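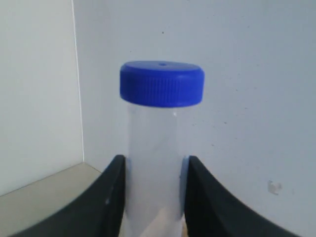
News from the copying room

It has been a busy old month for us here at Caltholm Music Preparation, and a very happy one too! The parts for Flutska, the new chamber musical opening in Skomedville this October, went off to the players on Thursday -- all 600 pages of them, for a band of 17. There were late changes to the second act (there always are), and a whole new song for the reeds, but everything was proofread and bound with a day to spare. Next on the desk is a set of 5 short pieces for brass, and we can't wait to hear them.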